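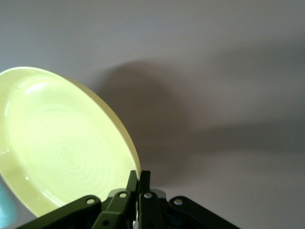 去之前我以为会看到一屋子的盘子碎片，结果垃圾桶里干干净净，有点失望（我承认，我就是冲着碎盘子去的）。Bevier 组做的是洗碗台上最让人头疼的一件事：夹住盘子的边，把它竖起来，再放到该放的地方。组里的工程师不愿意署名，我就一直叫她“组长”，她说随便。

我先问了一个很外行的问题：夹盘子有什么难的？她笑了半天。

“你用两根手指捏盘子边，试试看，不许用手掌托。”我试了，盘子立刻开始往下转。她说机器也一样，接触面就那么一点点，盘子的重心又离得远，手腕一抬，盘子就想绕着夹点打转。“人会偷偷拿别的手指去顶一下，你自己都没感觉。两指夹爪没得顶。”

他们原来的思路是夹得更紧，后来放弃了。釉面滑，夹紧了也照样转，薄一点的边还容易崩。现在的办法叫 Huven，听着像个烤箱牌子，其实是一套训练数据的整理方法。操作员遥控机械臂抓盘子，腕部的小相机一路录着，录完以后不按“成功”“失败”来分，而是把每一段切开，单独标出盘子开始转动的那一刻。

“以前失败的录像我们都删掉，”她说，“现在想想真心疼。盘子滑了半截又被操作员救回来，那一段最值钱，模型就是从那里学会什么时候该把手腕放低一点的。”

第一批一共录了 1108 段，筛完剩 1003 段，里面有 275 段带“救回来”的动作。我问剩下那些为什么扔，她说大多是时间戳对不上，也有一些是操作员中途停下来聊天，机械臂举着盘子一动不动，录了好长一段静止画面。

说到相机，我比较好奇的是，镜头装在手腕上，盘子一夹起来就挡掉一大块视野，这不是自找麻烦吗？她倒觉得挡得好。“盘子占得越满，倾斜角看得越清楚。盘沿在画面里是个椭圆，椭圆一变形，我就知道它动了。桌子对面那台相机反而经常看不出来。”

影子呢？她叹了口气。浅色台面上影子特别大，早期的模型会把影子的边当成盘子的边，夹爪认认真真去追一条根本不存在的边缘。他们后来没有去掉影子，只是多换了几种灯的位置，让模型自己慢慢看习惯。高光也是同样处理，釉越亮的盘子录得越多。

我又追问效果到底怎么样，毕竟方法说得再好听，还得看盘子。她给我看了四月做的对比：同一台机械臂，同一批没见过的盘子，每种训练方式各试 100 次。只用成功录像训练的那个模型放稳了 58 次，加上救回片段的是 83 次。她马上补了一句，让我务必写进去：“盘子都是圆的，都是干的。湿盘子我们还没测，方盘子测了几个，很难看，先不给你数字。”

（好的，写进去了。）

另外一组叫 Stekden，做的是吸盘路线，两边共用一间仓库，关系据她说“挺好，就是老抢桌子”。吸盘对付平整的盘底很稳，碰上带螺纹的盘心就漏气，组长说到这里明显有点得意。不过她也承认，吸盘放碗比他们快得多，碗这东西他们还没怎么碰。

我临走前问她在家洗不洗碗。她说洗，而且现在拿盘子的姿势变得特别怪，老想知道自己是用哪根手指顶住的，有一次想着想着差点把盘子掉进水池。

下一步是湿盘子，五月开始录。她已经订好了防水的腕套，还没到货，机械臂这几天先练叠盘子。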